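Ravevov talk: speaker notes, second pass
Slot is short, so if I'm behind by the method part, skip the Vetura bit and go straight to results.

Opening

Okay, say hi, thank the organizers, don't fiddle with the clicker. Start with the question I get most: why pegs? Why is anyone still putting pegs in things? My answer is that peg tasks are cheap to reset and brutal to fake. If your policy is off by a little, the part jams or tips, and everybody in the room can tell. (Pause here, people usually laugh if they've tried it.)

Then the real question of the talk. When a learned policy fails at an assembly step, how much of that is bad motion and how much is bad choice of what to do next? We usually lump those together into one success number. I think that hides most of the good stuff, and I want to spend my time pulling the two apart.

Method

We call it Simiyu. Keep this simple! There's a chooser and a mover. The chooser looks at the workspace and names a part and a goal. The mover gets that and nothing else, and produces the arm motion. Every trial gets scored twice, once for the choice and once for the motion, and the two scores never touch each other.

Training set was 2,000 demonstrations, all teleoperated, all in the same kind of gray-walled cell. Say clearly that we did NOT throw out the clumsy ones. I tried a cleaned-up set early on and the mover got worse at recovering from its own mistakes, which makes sense once you think about it – it had never watched anybody recover.

Somebody will ask about the fixed camera. Yes, the view never moves. Yes, the arm gets in the way of the parts when it reaches in. I kept it on purpose, so the chooser has to cope with things being half hidden. Go to the pictures now and give people a moment to look.
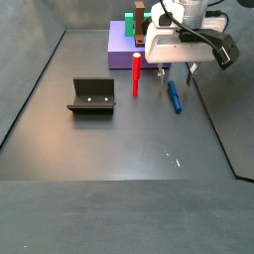

Same cell, with the arm over the table and without it
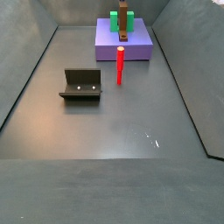 Notes by the Simiyu project lead, Plikum
12 May 2025

Point at the gripper first, fingers open, blue peg lying on its side under it. Then point at the back: purple block, brown post, green next to it. With the gripper in view the right part of the purple block is covered up. With no gripper in view you get both green blocks, one on each side of the post. Ask the room which one they'd want their chooser to see. Most people say the clear one, and I said the same thing for months.

Results

We ran 100 trials per condition. With the two scores split out, the full system made 46 errors. Only 9 of those were motion. The rest were the chooser picking the wrong part or the wrong goal, and then the mover very nicely and smoothly doing the wrong thing. I love this result and I should slow down here instead of racing through it like I did in October.

So we'd been tuning the wrong half! We spent a whole season on gripper approach angles. Tell the story about me re-tuning finger closing speed for the fourth time while the policy kept going for a part it didn't need.

What helped: letting the chooser remember the last clear view before the arm came in. It's a tiny change, just one stored view. Motion errors stayed where they were and choice errors came down. Show the bar chart, let people read it, don't read it to them.

Vetura (skip if late)

Vetura is the scoring tool we built so a second person can label choices without seeing the motion. The labeling is slow and kind of boring. I still think it's worth it, and I'll say so.

Weak spots

One cell, one lighting setup, a small set of parts. The split gets fuzzy when a peg slips during a grasp and the system then changes its mind. Is that a motion error or a choice error? We scored it as motion, and I can see the argument for the other side. Bring that up myself before the Q&A does.

Also mention that the stored view goes stale if a part gets bumped while the arm is in the way. We're working on when to throw it out and look again.

Close with the ask: if you have a peg or stacking setup, please try scoring choice and motion separately on runs you already have, and send me what you get, even if it disagrees with ours. Leave the contact slide up during questions.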